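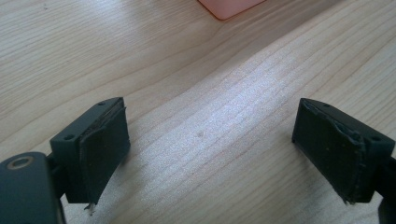 벌어진 집게 손가락 두 개. 왼쪽 패드는 윗변이 벌써 들떠 있다.

공방 Gorkham 작업대. 소비아 로디 씨는 인사보다 패드 얘기부터 꺼냈다. "또 갈아야 돼요. 모서리부터 말려 올라오거든요." 손으로 쥐고 쓰는 평행 집게, 이름은 Ornalach. 5월에 시작해서 지금 이게 두 번째 판이다.

첫 판은 왜 접었나. "손가락이 평행으로 안 닫혔어요. 끝만 닿고 뒤는 벌어지고. 링크 길이를 잘못 잡은 거죠." 링크는 다시 그렸고 몸통도 새로 뽑았다고. 손가락 블록 윗면에는 나사 구멍이 두개씩. 패드 붙이는 면은 그대로 뒀는데 그게 후회된단다.

"접착제만 믿었어요. 오른쪽도 보세요, 이음매가 너덜너덜하잖아요. 다음엔 홈을 파서 끼울 거예요."

제어 쪽은 베니토 바예호 씨 담당. 닫는 힘을 0에서 255까지 숫자로 준다. "소비아는 맨날 255로 놓고 써요. 그러니까 패드가 남아나질 않지." 옆에서 바로 반박이 들어왔다. "약하게 하면 미끄러진다니까요!"

둘 다 본업은 따로 있어서 작업은 주로 저녁. 부품값은 반반. 도면은 공개할 생각인데 치수 정리가 안 돼서 미루는 중이라고 한다. 언제쯤 되냐고 물으니 베니토 씨가 웃기만 했다. 패드 홈부터 파고 나서 얘기하잔다.

2019년 12월 9일, 공방에서 짧게 만낫다.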